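3. Course Design and Student Task

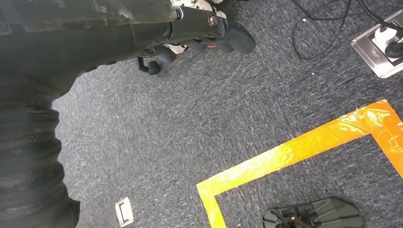
The course ran for one term at Skakis, a two-year technical college, as an elective open to students in any program. There was no programming prerequisite. Most of those who enrolled came from the electrical and building trades programs, and a smaller group came from general studies. Students worked in teams of four or five, and each team kept the same members for the whole term. We assigned the teams ourselves after a short survey on prior experience, so that no team was made up entirely of people who had never written code.

The main assignment was a floor pickup task. Each team had to collect small household items from a marked area of carpet and deliver them to a bin, first under direct human control and later with a program the team had written. The floor was chosen over a tabletop for two reasons. First, in an earlier version of the course the students had solved the tabletop task by fixing nearly everything in place: the items, the bin, and the height of the surface. Their programs worked well and taught them very little about uncertainty. Second, several students had said in the exit survey that they wanted a problem they could imagine someone having at home.

3.1 Work area

Figure 1. Work area for the floor pickup task, seen from the wrist camera. The boundary is orange tape laid directly on the carpet.

The work area was laid out in a carpeted classroom. We used tape for the boundary after trying a foam mat, which the teams found easier to see but which raised the items above the surrounding floor and changed the approach height. Tape had its own problems. It reflects the ceiling lights, and the bright patches moved in the image as the arm moved. Two teams had written color thresholds that depended on a steady orange, and both had to rewrite them. One team moved to an edge-based method. The other kept the color threshold and only read it from a fixed pose, where the reflections were the same every time.

Teams were responsible for checking the boundary before each session and re-laying any strip that had lifted. They were asked to write down when they did this, as a corner that is re-laid by hand doesn't go back to the same spot. The log sheets show that this instruction was followed closely in the first weeks and loosely after that.

Power came from outlets set into the floor. Cable placement was left to the teams, and it became a larger part of the work than we had planned for. A cable that is out of the way when the arm is reaching forward can be directly under the wrist when the arm folds back. We added a cable check to the start-of-session sheet in the third week. It asked the team to move the arm slowly through its full range by hand control while one member watched the floor and nothing else.

3.2 Items

The item set was drawn from things the students brought in or found in the building. We set only three rules: an item had to be safe to drop, it had to have no sharp edges, and it had to be light enough for the gripper to hold with one grasp. Footwear, plastic trays, cloths, and empty packaging were all used during the term. Each team picked nine items for its own practice set. A second set was kept by the instructors and used only in the final trials.

Items with straps or slots turned out to be the most useful for teaching. They can be held in several ways, and many of those ways fail. A finger can go through an opening and lift the item by one edge, in which case it swings, or it can close on a raised part and slip. Students who had been treating every item as a box with a center point had to think about where on the item the fingers should close. We saw a clear change in the team notebooks once these items were introduced. Entries before that point mostly gave a position and a result. Later entries often included a drawing of the item with the grasp marked on it.

3.3 Arm and gripper

All teams used the same arm, which was shared on a sign-up schedule. Sessions were 60 minutes long. The fingers had rounded pads, which were forgiving on hard items but made it difficult to get under anything flat. Contact with the carpet was the most common reason for a stopped run. The students learned to come down at an angle and to leave a small gap above the pile, then close. How large a gap to leave was argued over for most of the term, and the teams did not end up with the same answer.

The view from the wrist takes some getting used to. A good part of the image is taken up by the arm itself, and the amount changes as the joints move. Three teams used a fixed mask to block out the arm and found that the mask was only right for the pose in which it had been drawn. The Talen team drew separate masks for four poses and required the program to return to one of those poses before taking a picture. This was slow but it worked, and two other teams copied it. (Teams named themselves. The three we discuss most in this paper are Talen, Laing, and Skirkier.)

3.4 Procedure

The term was divided into three phases. In the first phase, students controlled the arm by hand and recorded their attempts. The purpose was to build a shared sense of what the task required before anyone tried to program it. Each team recorded at least 40 pickup attempts in this phase. Attempts were kept whether or not the item reached the bin, and the team labeled each one with a short code and a sentence in plain words.

In the second phase, teams wrote programs for a single item of their choice, placed anywhere inside the boundary. They could use their own recordings to decide on approach angles and grasp points. Teams could also trade recordings. Laing and Skirkier traded freely and ended up with similar programs. Talen used only its own.

In the third phase, teams extended their programs to the full practice set and then ran the final trials with the instructors' set. A trial ended when the item was in the bin, when the program stopped on its own, or when a team member pressed the stop button. Pressing stop carried no penalty. We had found in the earlier course that a penalty made students wait too long, and we preferred a conservative habit even if it cost some successful runs.

Placement cards were used to make starting positions repeatable. The instructor put a card on the floor, the item was set down relative to it, and the team reset the arm from its home pose. Cards had to be flat and light in weight so that they would not affect a grasp if the fingers touched one. They were a compromise. A card is visible to the camera, and at least one team tried to use it as a landmark, which we allowed in practice and ruled out for the final trials.

3.5 Data collected

We collected four kinds of data: the arm recordings, the start-of-session sheets, the team notebooks, and the written reflections that each student turned in at the end of a phase. Over the third phase the teams logged 181 trials in total, not counting runs that were abandoned during setup. Notebooks were copied at the end of each phase and returned. Two members of the research group read all of them and marked each entry for the kind of reasoning it showed, using the categories described in Section 4.

The recordings and the notebooks were matched by session and not by individual attempt. Students did not always write an entry for every attempt, and when they did, the order was sometimes wrong. For this reason we do not make claims about what a student was thinking during any single grasp. Our analysis looks at how entries changed from one phase to the next, and at whether a change in the notebooks was followed by a change in the way the team set up or ran its trials.

Students could ask to have their written work left out of the study with no effect on their grade. Those who did still took part in the trials, and their team's arm recordings were kept.

3.6 Changes made during the term

Some parts of the setup changed while the course was running. The cable check was added, as noted above. The bin was replaced with a lower one in February, after the arm was found to reach its joint limit over the far wall of the original when carrying an item from the near corner. The room lights were left fully on from the second phase onward, where before that teams had been free to dim them. We report results from the first phase with this in mind and do not compare recordings across the lighting change – the teams themselves noticed the difference and several mentioned it in their reflections.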